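Section 4: Setting Up the Shapes Board

Good, you've got everything out of the carton and the kids are probably already asking what it is. The shapes board is my favourite part of the whole Sonard play set, and it takes very little to get it ready. Grab a clear table, a damp cloth and whoever wants to help.

The set was put together by Ye-ji Chae and Beca Watkins, and most of the tips below come from the classrooms and kitchens where they tried it out. If you've used our older Jafri set, you can skip to step 4, but have a look at the cautions first as a couple of them are new.

Before you start

You will need:
the wooden board
the bag of shapes (12 in the standard set)
the sorting cards
the Rorna cloth pouch for storage
a flat, steady table at a height your players can reach

Ages: 3 and up. The shapes are solid and a good size for small hands, but see the caution about younger brothers and sisters at the end of this section.

Placing the board

1. Wipe the table and let it dry. Grit under the board will scratch both surfaces, and it makes that awful squeak.

2. Lay the board flat with the smoother face up. Run your hand over both sides if you can't tell — one is noticeably silkier.

3. Press lightly on each corner. If the board rocks, turn it a quarter turn and try again. Old tables are rarely level and a quarter turn often sorts it out.

4. Leave a hand's width of bare table along each long side. Players use this as a parking spot for shapes they haven't placed yet, and it saves a lot of arguing over elbow room.

Note: A tabletop with holes or slots in it is fine. The board bridges the gaps nicely and the shapes stay on top where you want them.

Putting out the shapes

5. Tip the shapes out gently onto the board. Don't worry about order at this stage. Half the fun for little ones is the heap!

6. Let everyone have a good feel before any rules come out. Stand the cylinders up, lay them down, roll them. Trace around the points of the star with a fingertip. Ask which shapes could go on top of another and which would slide off. 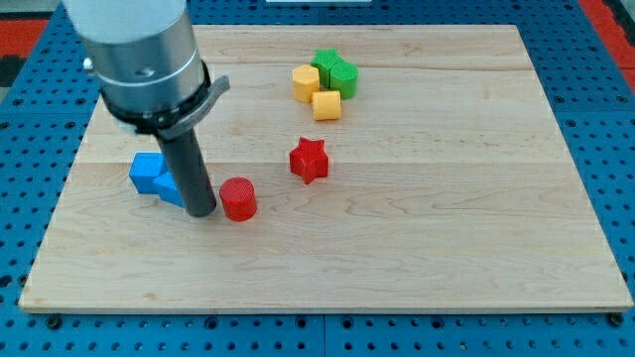

7. Choose a starting layout. For a first game, use only a few shapes and spread them well apart, with the flat faces down. For a harder game, bunch the blocks together so that players have to work one free without bumping its neighbours. Carys Gronow, who looks after our school orders, swears by starting every session with the hard layout and letting the children find out how fiddly it is. I go the other way. Try both.

8. Stack the sorting cards face down beside the board and turn over the top one. You're off.

Three games to begin with

Colour Camps. Players move every shape of one colour to the same side of the board. Two colours is plenty for a first go. Add a third once they're quick at it.

Quiet Push. One finger only, no lifting. Slide a shape from one side of the board to the other without making it fall over. Tall shapes are much harder than you'd think, and pushing low down helps a lot. Push near the top and over it goes.

Star Home. Put the star in the middle and everything else around it. Players take turns moving one shape closer to the star. Whoever touches it is out, and the last one in chooses the next game. This one can go on for ages with older kids (and grown-ups, as we found out at the June open day).

Note: In Colour Camps, a shape that is touching two camps belongs to neither. We had a long letter from Jahangir Barua on this very point and he was right, so it's now in the rules. Thank you, Jahangir!

Looking after the set

Wipe the shapes with a barely damp cloth and dry them straight away. You may notice fine lines on the faces of some pieces. They're a normal part of how the pieces are made and they give little fingers something to grip.

The board likes to be kept dry. If juice gets on it, blot it up and stand the board on its edge to air. Please don't put it on a heater or in full sun, where it may warp.

Cautions

Keep the pouch and its drawstring away from children under three.

Do not put any part of the set in the dishwasher. The shapes can soften and lose their flat faces, and then they won't stand properly.

Check the star for nicks every now and then. A damaged point can be sharp. Stop using any shape that has cracked and write to us for a replacement.

Packing up

9. Put the shapes in the pouch, heaviest first, and pull the drawstring closed.

10. Slide the sorting cards into the side pocket.

11. Store the board flat, with nothing heavy on top.

Missing a shape? Look under the couch, then contact Heledd Ifans at Clirno and give her the colour and shape you need. Spare cards are listed on page 38.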